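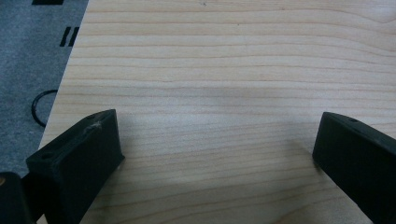 3.2 Packing surfaces. The literature on gift packing has a good deal to say about ribbon and almost nothing about what the box stands on. Of the 273 packing episodes in the Kereama set, 259 took place on wood, usually pale and matte like the top used at Polberg, where the fine grain runs in gentle waves and flatters whatever is placed on it. Participants praised the wood at length. Their remarks on the gray floor next to it were shorter.

Filler was harder to study. Asked when a tray held enough shredded paper, participants answered "when it looks right," a standard we could not improve on in 20 pages of coding notes. The two packers at Stutuncombe disagreed on every tray and were both, by their own account, experienced.
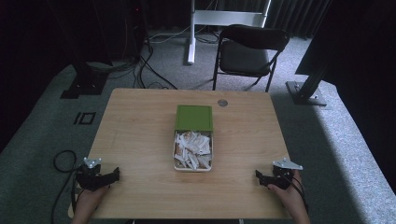 Figure 2. Open box with green lid and white tray; the paper strips rise slightly above the rim.

We coded such trays as "full." One packer preferred "getting there."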